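4. Checking a claimed result before you trust it

Read this section before you copy any success rate from the Lalero release notes into a report. The notes give one figure for the whole kitchen set, and one figure can hide a lot.

4.1 Load the Vulton log reader and open the full set of 3,895 episodes.

4.2 Filter for episodes where the wrist view has the faucet in it. You should be left with 277.

4.3 Step through each one by hand. Do not use the auto-labels yet.
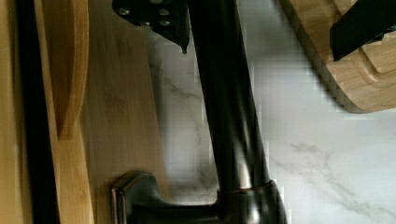 Can the wrist view alone tell you the gripper touched the handle?
Only when the handle moves between one still and the next. A gripper part close to the spout is not proof of contact, and the auto-labeller has a habit of treating it as proof.

4.4 Mark each episode "moved", "did not move" or "can't tell". Keep the third pile. The Fladirbridge write-up dropped it, and we think its score went up as a result.

CAUTION: Blocky patches and motion blur can look like movement. If you have to squint, mark "can't tell".

4.5 Now draw 20 episodes at random from the full set and have a second person label them without seeing your marks. If you disagree on more than 2, rewrite your labelling rules and start again at 4.3.

4.6 Repeat the check with the wider counter view.
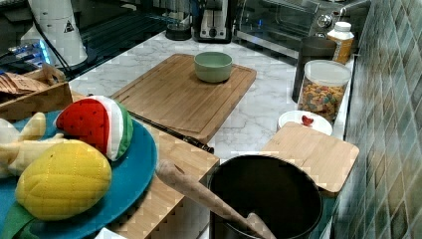 A wider view helps with where things ended up and does very little for contact. Score the two views separately and report both.

NOTE: The Aravena method claims to combine the views into one score. We have not been able to reproduce its gain, and its default threshold seems to have been tuned on the test episodes. Leave it switched off until you have run your own split (see 4.9).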